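Kurnilby Resale Listings: data card and readme

Second-hand bead jewelry, asking prices and what sellers wrote about it
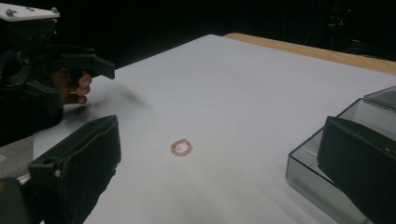 A small beaded bracelet in pinkish-orange on a white tabletop.

Maintained by Dewanti Wattimena. Price cleaning by Aiman Pattinasarany. Last touched in July.

Read this first

Kurnilby is a table of 363 listings for used bead jewelry, mostly bracelets, with a smaller number of necklaces and anklets. Each row is one listing. We collected them because we kept reading confident statements about what handmade bead jewelry "goes for" second hand and could not find the numbers behind any of them. Now there are some numbers. I am less sure than I was at the start that they answer the question.

If you came here to find out what your bracelet is worth, close the file. There is no column for worth. There is a column for what a seller hoped to get.

Where the listings came from

Three places. The largest share was copied from Bilden, a local classifieds board with a jewelry section. A second share came from Sinaga, a consignment shop that posts its stock list online and let us use it. The rest were typed in by hand from paper tags at the Saturday market, with each stallholder's permission.

These sources do not behave alike. Bilden sellers price high and expect to be talked down. Sinaga prices include the shop's cut. Market tags are often in round numbers and often ignored by the person who wrote them. We put all three in one file because people asked for one file. Please use the source column. Every chart I have seen made from the early version left it out, and every one of those charts was wrong in the same direction.

Files

listings.csv - the main table
sellers.csv - one row per seller, names replaced with codes
notes.txt - Aiman's log of every price he changed and why
terms.txt - the word list used for the material column

Columns in listings.csv

listing_id: Number given by us. Gaps are listings removed at a seller's request.

source: bilden, sinaga or market.

item_type: bracelet, necklace, anklet, other. "Other" is mostly broken strands sold for parts.

material_claimed: What the seller said the beads were. See the next section before you do anything with it.

color_words: The seller's own words, lower case, spelling left alone. We tried merging these into a short list of standard colors and gave up. One seller's coral is the next seller's salmon, and a third will call the same thing "peachy pink." The merged version threw away the only interesting part.

asking_price: In whole currency units. Cents dropped. Blank means no price was given, and zero means the seller wrote "free."

price_changed: yes if the asking price moved while we were watching.

handmade_claimed: yes, no or blank. Blank is the honest answer for most rows, including a good many marked yes.

length_given: Length in centimeters if the seller gave one. Inches were converted. "Fits most" was left blank, as it should be.

listing_text: The full text, with phone numbers and street addresses taken out.

About the material column

I do not believe it, and I typed a lot of it.

Sellers write coral, agate, jade, carnelian, glass, crystal and "stone." We had no lab. What we did have was a patient bead trader at the market who agreed to look at 33 pieces whose owners would let us handle them. She disagreed with the seller on 9. Most of those 9 were glass sold under the name of a stone. In 2 more cases she would not commit either way, and I trust her more for that.

It would be easy to turn those figures into an error rate and apply it to the whole table. Please don't. The owners who let a stranger inspect their beads were not a random group, and the trader was working by eye and by feel. The check tells you that the column contains mistakes. It cannot tell you how many.

The column is still useful for one thing, which is studying what sellers say. If you want to know whether listings that use the word "coral" ask for more than listings that use the word "glass," the data will show you that they do. Whether the beads differ is another matter.

About asking prices

We never saw a sale. On Bilden a listing disappears when it sells, when it expires, and when the seller gets tired of answering messages, and the page looks the same in all three cases. An earlier draft of this card had a column called "sold." I took it out after Dewanti from last spring (me) turned out to have filled it in by assuming that anything gone within a week had been bought. There was no basis for that.

Sinaga told us which items left the shop but not what was paid, and the shop does give discounts at the counter.

Aiman's cleaning rules were simple. Prices for a lot of several pieces were kept whole and flagged in notes.txt, and never divided by the number of pieces. Obvious typing slips were fixed only when the listing text gave the right figure. Odd prices with no explanation were left odd. There is one anklet priced like a used car. It may be a typo, a joke, or a seller who does not want to part with it, and you can decide for yourself whether to drop it.

The Fastari comparison

A number of people have asked how Kurnilby lines up with the Fastari price guide, so we tried. The guide gives a low and a high figure for "beaded bracelet, used, good condition" and does not say where either figure came from. Our asking prices fall inside the range most of the time. That sounds like agreement until you look at how wide the range is. Nearly any pile of price tags would fit in it.

I wrote to ask how the range was made and have had no reply. If one comes I will add it here, whatever it says.

What we think this data can be used for

Looking at how people describe small cheap things when they want somebody to buy them. Practicing text cleaning on messy real entries. Comparing price habits between the three sources, one against another, with the caution that there is only one of each kind.

What we would argue with

Valuing a collection. Training anything meant to tell stone from glass. Claims about "the market" in beads, which would need sales, more towns and more than one season. Also any statement about handmade work earning a premium. We looked for it. The difference is there in the Bilden rows and goes the other way in the market rows, and I would not bet lunch on either.

Privacy

Seller names were swapped for codes before the table was shared with anyone outside the two of us. Some listing texts still carry personal detail, such as whose grandmother wore the thing. Where a seller asked us to cut that, we cut it. If you recognize yourself and want a row gone, write to us with the listing number. We take out the row and leave the gap.

Known problems

Duplicate listings: Bilden sellers repost often. We matched on text, so a seller who rewrote the listing will show up twice.

Length: Some sellers measured the strand laid out and others measured around the inside. The column mixes the two and there is no way to sort them after the fact.

Missing months: Nothing was collected during the rainy weeks when the market was closed. Do not read a seasonal dip into this.

Who typed what: The market rows were entered by both of us, and my sevens look like Aiman's ones. We rechecked the ones we could still find tags for.

Changes

July version: "sold" column removed. Source column made required. Word list moved to its own file. Repaired the length values that had been converted from inches twice.

Version before that: please delete it if you still have a copy.

License and credit

Free to use and share with credit to the Kurnilby listings table. If you publish something from it, say which sources you used and say that the prices are asking prices. Corrections go to Aiman for prices and to me for everything else.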